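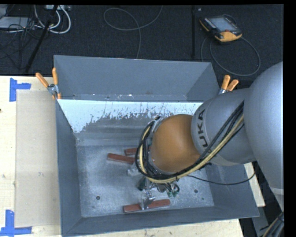 Traltcombe Bench Picking Cell

The Traltcombe is a single-arm picking cell for benches and small shops. It comes as a kit: bin, clamps, gripper, cable dress pack and the corner template. The arm itself is not included. Most buyers already own one, and the adapter plate in the kit is drilled for the common small flanges. Tell us which arm you have when you order and we will put the right screws in the bag.

What you need on site

A solid table that does not rock. Wood is fine if the top is thick enough for the arm base bolts. Leave floor space on the far side for the controller leads and the pendant cable. They should lie flat and well outside the reach of the arm.

Setting the bin

Place the bin where the arm can reach all four corners of the floor with the gripper pointing straight down. Mark its position on the table with tape before you go any further. L-shaped marks at the corners work better than a single strip because you can push the work back into them by feel.

Fit one hand clamp at each far corner of the rim. Two clamps are enough for light parts such as sticks, dowels and small blocks. Keep the handles angled up and check that the elbow clears them at full reach. If it does not, move the clamp along the rim and leave the bin where it is. Every taught point is measured from the bin, so a shift of a few millimeters shows up as missed picks.

Fitting the Iver gripper

The Iver is a thin-finger gripper with open wiring. Bolt it to the adapter plate and plug in the two connectors before you close the cable collar. Leave a loop of slack at the wrist long enough for a full turn of the last axis in both directions. Turn the wrist by hand speed on the pendant and watch the loop. It should not touch the boards on the gripper or snag on the rim of the bin.

Teaching the floor height

1. Clear the bin.
2. Lower the closed fingers slowly until a sheet of paper just drags under the tips.
3. Save that height as the floor.
4. Put one stick back in and teach the grip height from the floor height.
5. Repeat at the near wall. Parts that roll up against a sloped wall are the hardest to pick, and the fingers need room to open there.

Run 57 picks at low speed before you raise it. If the same spot fails twice, teach the floor height again at that spot.

Looking after it

Powder and splatter build up on the bin floor and walls in any shop that handles coated or dusty parts. A thin layer does no harm to the bin, but it gets onto the fingertips and parts begin to slip.

Every 200 picks: wipe the fingertips with a dry cloth.
Every 1000 picks: brush out the bin, check both clamps, and look over the cable loop for rub marks.
Every July, or once a year at a time that suits you: replace the fingertip pads and the cable collar.

Do not blow the bin out with compressed air. It drives powder into the gripper boards. Use a soft brush or a vacuum with the arm parked and powered off.

Common faults

Gripper closes but drops the part — dirty or worn pads. Clean them first, then replace.

Fingers touch the bin floor — the bin has moved or the table has settled. Check the tape marks, then the floor height.

Gripper goes dead partway through a wrist turn — loop too short, or a connector working loose. Open the collar, reseat both plugs and add slack.

Parts and ordering

Drarner fingertip pads, pair: part 86
Teuber rim clamp, each: part 57
Cable collar with screws: part 200

Pads ship the same day if we have them on the shelf. Clamps are sold singly so you can replace just the worn one. Kits ordered before 11th April came with the older collar, and it takes a shorter screw. Check which one you have before ordering screws on their own.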